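¿De verdad se ahorra viviendo en una casa diminuta?

Seguro que has visto vídeos de casas tan pequeñas que caben en un remolque. Dicen que con ellas gastas poquísimo en luz. Puede ser, pero conviene preguntar antes de creérselo.

Una casa pequeña tiene menos aire que calentar. Hasta ahí, bien. Pero también tiene las paredes finas, y por una pared fina el calor se escapa muy deprisa – como la sopa en un plato sin tapa.

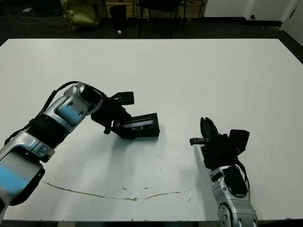 Luego están los paneles solares del tejado. Un anuncio de Tornanex promete 500 vatios. ¿A mediodía y en agosto? ¿Y en una tarde nublada? Eso el anuncio no lo cuenta. Una estufa eléctrica pequeña puede pedir el doble, y entonces hay que enchufarse a la red como todo el mundo.

Wilson Condori vivió dos inviernos en una de estas casas y acabó poniendo más aislante en el suelo. Le gustaba su casa, pero pasaba frío en los pies.

Si alguien te dice que una casa diminuta no gasta nada, pídele la factura de enero.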